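# Participants wanted: fear of making phone calls

Do you let the phone ring until it stops, and then write a message instead? Do you prepare every sentence before you call the doctor or the bank? We are looking for adults who feel strong fear or stress when they must speak on the phone, and we would like to invite you to the Cirance study.

In our first survey, 1487 people answered questions about phone calls in daily life. Now we want to meet people in person and learn more about what happens before, during and after a call.

## Who can take part

- You are 18 years or older.
- You have avoided phone calls for at least six months, at work or in private life.
- You speak English well enough for a normal conversation.
- You are not in treatment for anxiety at the moment. If you take medicine for anxiety, please write to us first and we will discuss it.

A diagnosis is not necessary. People who have hearing loss are welcome too, but please mention it in your email so that we can adjust the sound.

## What you will do

There are three visits to the Skarnis building, each of 90 minutes. At the first visit you fill in questionnaires and have an interview. At the second and third visit you make short practice calls to a member of our team, who sits in another room. We measure your heart rate with a band on the wrist. Between the visits you keep a small diary, on paper or on your computer.

The practice calls can be unpleasant for you. You decide when a call ends — it is enough to hang up, and you do not have to give an explanation. You can also leave the whole study at any time.

## Payment

You receive 500 kroner after the last visit. If you stop earlier, you are paid for the visits that you completed. Bus and train tickets are paid separately, so please keep them.

## How to sign up

Send an email to the study office with the word "Cirance" in the subject line. Write your age and which hours suit you best. We answer by email only and will not call you. Visits begin in April, and the latest starting time is 5 p.m.
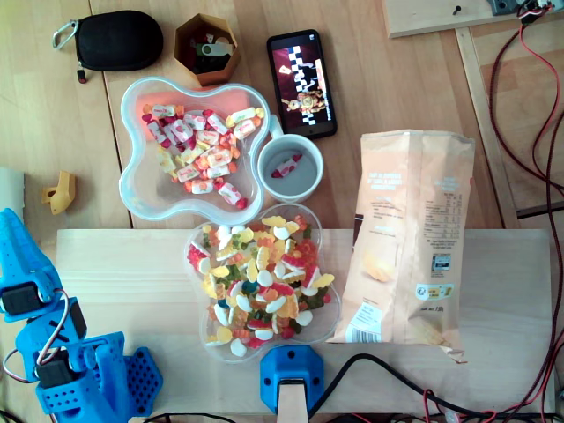 **Anxiety and Everyday Life Group, Vullum Institute of Psychology**

Skarnis building, room 722. The study office is open from 9 a.m. to 3 p.m.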